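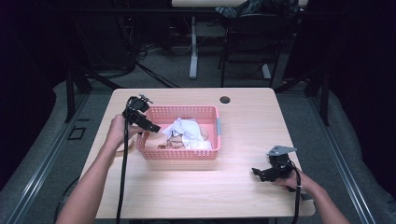

Issue 70

How to run a first month of gripper sessions without wrecking your laundry crew

Vendors will tell you that teaching a machine to handle cloth is a matter of plugging in and picking up. I have set up these stations at two sites now, and I would plan for something slower. The steps below assume hand-held grippers, one in each hand, and a person who already folds for a living.

1. Start with one basket.
Put a plastic basket of crumpled cloth on a plain table, slightly toward the back, and leave it there. Mixed colors are fine. A white piece with a tan one is easier to talk about afterward than two whites. Resist the sales rep who wants towels, shirts and fitted sheets on the first day.

2. Sort out the cables before anyone stands up.
Each gripper has its own cable. Let it hang down past the table edge and check that the person can reach the far rim of the basket without a tug. If you have to remind people to mind the cable, the layout is wrong.

3. Let the folder decide how to grab.
Managers love to script this part. At Nurkari we wrote a sheet of approved grasps and threw it out by Saturday. Peninah Chege, our best folder, went in low with the right hand and kept the left up near the rim, which was on no sheet at all. Write down what your people do and leave it alone.

4. Set the hours in writing.
Grippers are heavier on the wrist than cloth is. We stop at 70 minutes, then back to ordinary work. Selik's setup guide suggests a longer stretch – I would like to meet whoever tested that.

5. Settle the pay question early.
The target we were given was 2000 recorded picks. We had 399 after the first week and 700 after the second, and in that time the regular folding piled up. Somebody has to cover it. If the answer is "the team will absorb it," the team has been handed a second job.

6. Ask what happens afterward.
Your crew will ask first, so have something to say. Lozano promised its people that no shifts would be cut, but only out loud. Get it on paper, with a date. Peninah asked whether she would be training the machine or training her replacement, and the consultant from Skultura talked for a while about upskilling. She took that as her answer, and so did I.

7. Review at the end of the month.
Compare the folded output with the month before, including the hours spent at the gripper table. Leave those out and the figures always look good.

Next: choosing a table height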